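To: pleton-dev list
From: Fongchan Sitthichai
Date: 7 February 2025
Subject: Re: [pleton-dev] Time offset between head and gripper streams, writing tasks

On the list, Wannasri wrote:

> We moved to the new Undent release last month and the offset
> estimate between the head stream and the two gripper streams got
> worse for us, but only on the writing tasks. Pick and place is fine.
> On writing, the solver reports a good fit and then the pen tip drifts
> off the stroke when we replay. It looks like a constant lag of one
> or two frames, but if I correct for that by hand, the start of the
> episode gets better and the end gets worse.
>
> Two questions. Is anybody else seeing this? And is the cube pose
> from the head view still the thing we should be aligning against, or
> has that changed? The docs in the Pleltton wrapper still say cube
> pose but the config key is gone.

Yes, we see it too. I spent most of this week on it and I think there are two separate problems, so I'll take them one at a time.

1. The config key

It was renamed, and the docs weren't updated. The old key was align.cube and the new one is align.source, with the values "cube", "imu" or "both". If you leave it out you get "both". Under the old release you got "cube" by default. So anybody who upgraded without touching the config has been running a different alignment since then. Please set it to "cube" and rerun one episode before reading the rest of this, as you may only have this half of the problem.

I have a doc patch for the wrapper and will send it separately.

2. Why writing is worse than pick and place

The offset solver takes the speed of each gripper as seen from the head view and the speed from the gripper's own tracking, and slides one against the other until they match. For pick and place this works well. The hand speeds up, slows down, stops, and goes back. There are large peaks and they line up in only one way.

Writing doesn't look like that. The strokes are short and repeat at a nearly even rate, so the speed curve has a lot of small peaks that all look alike. The solver can slide the curve over by one peak and get almost the same score. That is why you see a good fit and a bad replay. The number it reports is the score of the best match, and it tells you nothing about how close the second best one was.

The IMU makes this worse. When the marker is pressed on the board there is a small vibration all through the stroke, and with "both" that gets mixed into the curve. I filtered it in a test branch and the wrong matches dropped, but did not go away.

What fixed it for us was using the approach. The reach toward the board before the first stroke is one large clean movement, and so is the retreat after the last one. I changed the solver to find those two parts, match on them only, and then check the result against the strokes. If the two disagree by more than 15 ms the episode is flagged and left alone.

On our 80 writing episodes the old code put six more than a frame off. The new code puts none more than a frame off, and flags two. I looked at both of those by hand. In one the recording was started with the marker already on the board, so there was no reach to match on. I haven't worked out the other.

3. The drift at the end

Your note that the end gets worse after a manual fix is a real effect and my change does not cover it. The head clock and the gripper clocks run at slightly different rates. Over a short episode you can ignore it. Over 3,000 frames you can't. At present Pleton estimates one offset per episode and no rate. With both a reach and a retreat we have a match at each end, so a rate term can be fitted from the same data. I have this half written. It needs a guard for short episodes, where the two matches are too close together and the rate comes out as nonsense.

4. Cube visibility

On your second question, yes, cube pose from the head view is still what we want. The thing to watch is how long the cube stays in sight during a reach. When the arm goes up to the board, the head usually tilts with it, and the wide lens bends the tags most near the rim. Detections there come and go. The detector in the new Undent release drops any tag whose corners fit badly, where the old one kept it and gave it a low weight. I prefer the new behavior, but it leaves holes in the curve, and the solver fills them with straight lines. It should not fill anything longer than six frames. I've added a limit for that in the same branch.

If you are checking your own data, compare the head view and the gripper view side by side for the same session, and confirm that a tag face is turned toward the head for the reach. Two views from one of our "Say" / "Speaking" sessions, head first, then gripper:

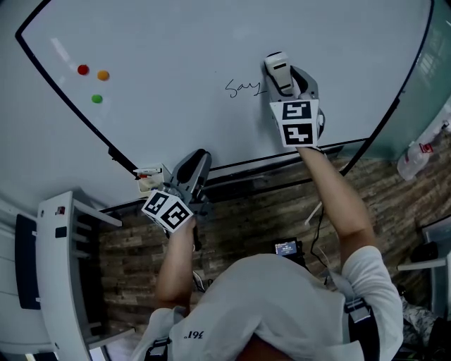
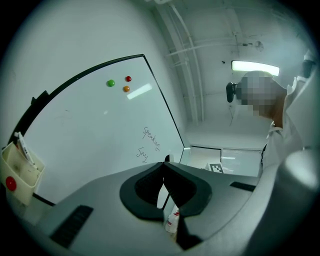

For the replay check I'd avoid judging by the pen tip alone. The tip position depends on the grip offset, which is measured once per session, and if the marker slips in the jaws you get an error that looks just like a time offset. Plot the gripper body speed from both sources instead. If the curves lie on top of each other and the tip is still off, the time alignment is fine and you should look at the grip.

The branch is called reach-align in the usual repository. It needs no new packages. To run it:

pleton align --source cube --method reach --max-gap 6 <session>

It writes a report next to the session with the offset, the score, the second best score and the flag. Please don't run it over a whole data set in place yet. It overwrites the old offsets and there is no undo. Copy the session first.

Wannasri, if you can send me two or three of your bad episodes, preferably long ones, I'll use them to test the rate term. Ours are mostly too short to show the drift well. The raw streams and the calibration files are enough, and I don't need the exported version.

I'd like to merge the reach part this month and leave the rate term until May, when the file format changes anyway and we can add a field for it without breaking the reader. If that is too late for anybody, say so on the list.

Fongchan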